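Does the resettlement office in Skostdale still take clothes for refugee families?
Posted by Touran Mirzaei, 2020-08-23
I have three bags of children's coats and no wish to be turned away at the door again. The website says yes, the phone message says no. 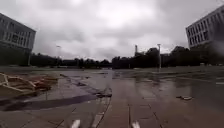
Ha-neul Geum
Coats yes, toys no - they had 200 teddy bears by May and nowhere to put them. Ring Zivitico first, they do the sorting.

Harb
Just give money. Or try the church in Skutska, if it's open, which I doubt.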